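Talk for the Hundmont evening group. Slot is 22 minutes including questions, so keep moving. Clicker is in the side pocket of the blue bag.

# Weighing things at home: why I put the cups away

## Slide 1: Title

- Say hello, say what the talk covers: flour, rice, pulses, sugar, and a bit on postage at the end if there's time.
- Ask who owns a kitchen scale. Then ask who used it this week. Usually fewer hands.
- Mention that the handout is on the chairs. The conversion table on the back is the bit people keep.

## Slide 2: Where I started

I cooked by cups and spoons for years. My bread was fine one week and heavy the next, and I blamed the oven, then the yeast, then the weather. I bought a new tin. In the end I weighed the same cup of flour several times in a row, scooping it as I normally did, and got a different answer nearly every time. The widest gap was 22 grams.

- Pause here. People who bake will nod.
- Don't get drawn into the oven story. It takes five minutes.

## Slide 3: Why a cup of flour changes

- Flour settles in the bag. Scoop from the bottom and you get more of it.
- Sifting first puts air in. Spooning it in gently gives less than digging the cup in.
- Tapping the cup on the worktop packs it down again.
- Sugar is much steadier. Rice and lentils are steady too, apart from how high you heap them.

Demonstration: two bowls, one cup, one bag of plain flour. Scoop once, spoon once, pass both bowls along the front row and ask which is heavier. Bring a cloth. Last time the flour got onto the projector lead.

## Slide 4: Choosing a scale

I've used three. The old Prinel spring one is still in the cupboard, and it's good for potatoes and jam fruit but hard to read below 50 grams. The Angelovski was accurate and switched itself off in the middle of everything. The one I use now is a Zokley, bought in December, and its main merit is that it stays on while I look for the salt.

What to check in the shop:

- Can you read the display with a big bowl on it?
- How long before it turns itself off?
- Does it go up by one gram or by five?
- What battery does it take? Coin cells are dearer and always run out on a Sunday evening.

Somebody will ask about price. Say that mine was at the cheap end and that I've no complaints.

## Slide 5: Using the zero button

This is the slide most people thank me for, so go slowly.

1. Put the scale on a hard, level surface and switch it on.
2. Put the empty bowl on and press zero.
3. Add the first thing, read the weight, press zero again.
4. Carry on in the same bowl.

If you take the bowl off, the display shows a minus number. Nothing is broken. Put the bowl back and it returns to where it was.

- Works for jars as well. Put the full honey jar on, press zero, and spoon out until it reads minus 30.
- Remind them not to lean on the edge of the bowl while stirring.

## Slide 6: Checking your scale

A litre of water weighs a kilogram, near enough for a kitchen. Use a proper measuring jug and read it at eye level. Unopened packets also work as a rough check, though the wrapper adds a few grams.

I also weigh my store cupboard jars before a big shop. All the dry goods together came to 2652 grams the last time, and it stopped me buying more chickpeas.

## Slide 7: Bowl on the scale 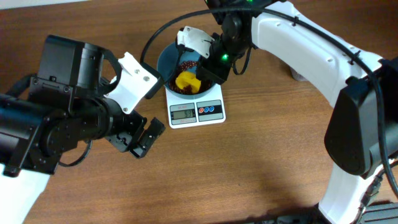
*White digital scale with a round blue bowl on top.*

- Point out the bowl shape, then talk about bowls in general: wide ones can hide the display, heavy ones use up part of the scale's limit.
- Mine stops at five kilos, and a stoneware bowl takes a good share of that.
- Light bowls are easier to lift off and pour from.

## Slide 8: Converting old recipes

- Make the recipe once the usual way, weighing each thing as it goes in. Write the grams in pencil next to the cups.
- If it comes out well, go over the pencil in pen.
- I've done more than 14 of my mother's recipes like this. The ginger cake took two goes.
- Teaspoons can stay as teaspoons. Most home scales are poor at very small amounts.

## Slide 9: Postage (skip if past 8.15)

Weigh the parcel after it's taped. Large boxes cover the display, so stand the box on an upturned bowl, zeroed first.

## Questions

Likely ones: eggs (weigh them out of the shell), American butter sticks (113 grams), whether to weigh milk (I do). Hall needs the chairs stacked in piles of 11, and the key goes back through the office door by Friday.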